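Wrist camera mount and the taped box – Onside build thread, page 2
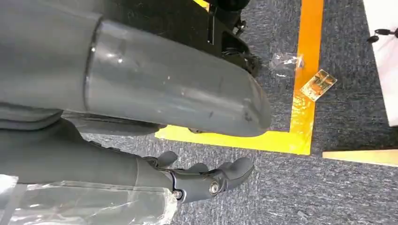 mkurban wrote:
Update for anyone following the Onside project. We are the student team at Remusmont, nine weeks into a two-semester course, and the task is still the same one: the arm has to pick up a part inside the taped box and put it down outside the box without the hand touching the tape. We score it by hand. Out of the last 104 tries we have 97 with no tape contact, but that is with the base parked by the same person every time. When someone else parks it the number drops a lot. I don't have a good count for that yet.

Question for the group. Would you fix the parking, or would you have the arm find the tape corner at the start of each run and work from that?

– Miroslava Urban

gearlash wrote:
Find the corner. If your score depends on who pushed the base into place then you are scoring the person. We had the same trouble at our club and spent all of April on a parking jig. Then the floor got recarpeted and the jig was useless.

pete_naciri wrote:
I'd do the opposite. Fix the parking first. Two wood stops screwed to a board, push the base up against them, done in an afternoon. Corner finding on carpet is harder than it sounds. Speckled carpet gives you false edges, and yellow tape under overhead lights will glare out on you at certain angles.

gearlash wrote:
You can get past the glare. Look for the tape by color and not by edge, and throw out anything too short to be a strip.

mkurban wrote:
We tried by color last semester. It worked on one strip and not on the other. The two strips don't look the same to the camera even though I'm told they came off one roll. One reads orange and the other reads closer to lemon.

pete_naciri wrote:
That's my point about the lights.

tallow22 wrote:
Is the wrist camera fixed or does it swing with the fingers? We run the Brurneo mount and ours is fixed to the last joint, so the forearm gets into the view whenever the elbow comes up. We ended up masking out that whole corner of the picture. Cost us some view but the false hits stopped.

mkurban wrote:
Fixed. I'll try a mask, but I think it has to change with the elbow angle. One flat mask would have to be huge.

tallow22 wrote:
Ours changes. We saved 2 masks, one for elbow up and one for elbow down, and switch at a set angle. It's crude. There's a jump when it switches, so don't do it in the middle of a pick.

gearlash wrote:
Also keep loose boards and plastic off the tape. A small tan board lying across a yellow strip will split the strip in two as far as a color filter is concerned, and then your length check throws out the good half.

mkurban wrote:
Noted. I'm going to do the wood stops this week so the team has something to test against, and start on corner finding after that. The rules say we need a log of 1,000 tries by the end of the course and I would like most of them to count.

pete_naciri wrote:
Good plan. Put the stops on both wheels, not just one, or the base will turn on you.

gearlash wrote:
I still think you'll throw the stops away. Post the numbers either way.

Comments (3)

dorsal_k: Does the log have to be done by hand? We let the arm write its own and had a student check every tenth one.

mkurban: By hand for tape contact. The arm can't feel the tape.

rwhit: Following this. We start the same task Monday and our floor is tile, so I can report on glare.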